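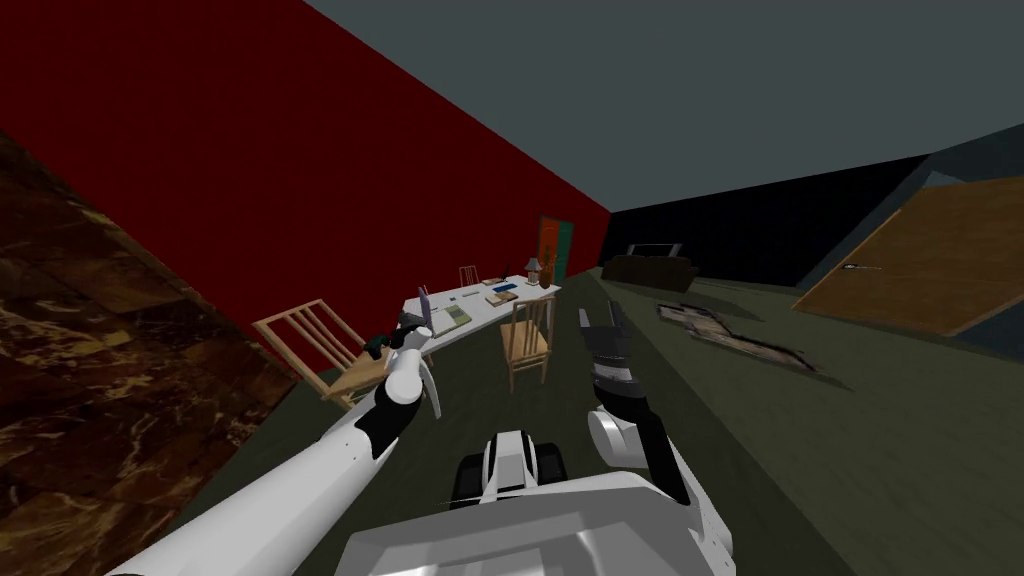

2025-12-12

I got the water bill for the year and finally sat down with the old ones to compare. Last year I used 1,760 cubic feet. This year it was 1,421. I live alone in a small house in Prilia, so neither number is large, but I wanted to know where the difference came from.

Most of it was the toilet. It had a slow leak I couldn't hear. A neighbor told me to put food coloring in the tank and leave it alone for a while. I did, and the bowl turned blue. The flapper was worn out. I bought a new one at Hellis Hardware and put it in myself in January, after one failed try with the wrong size. If you do this, take the old part to the store with you.

The second thing was the yard. I used to water the strip along the driveway every evening in summer. This year I let the grass there go and put down mulch. The tomatoes still got watered, in the morning, with a can.

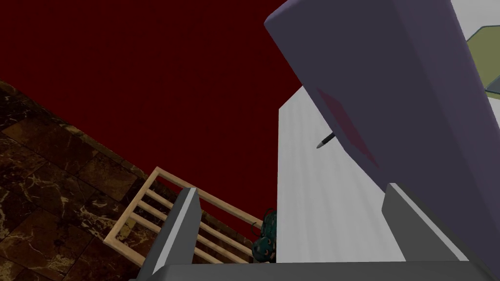 I didn't change how I shower and I don't plan to. I tried a low-flow head a few years back and hated it. It's in a box in the garage if anyone wants it.

The bill itself hasn't dropped as much as the water has. Our town charges a flat fee for the connection, and that went up again. After all of it I saved 80 dollars over the year. The flapper cost less than lunch, so I'm fine with that, but the mulch ate a good part of the savings and will need topping up in the spring.

Next is the outdoor faucet on the north side, which drips when the handle is all the way closed. I've replaced the washer 2 times and it still drips. I think the seat is pitted, and that means either a grinding tool or a whole new faucet. For now I've shut it off from the inside and put the foam cover on.

I also started reading the meter on the first of the month and writing it on the calendar by the back door. The lid sticks when it's cold, so bring a screwdriver.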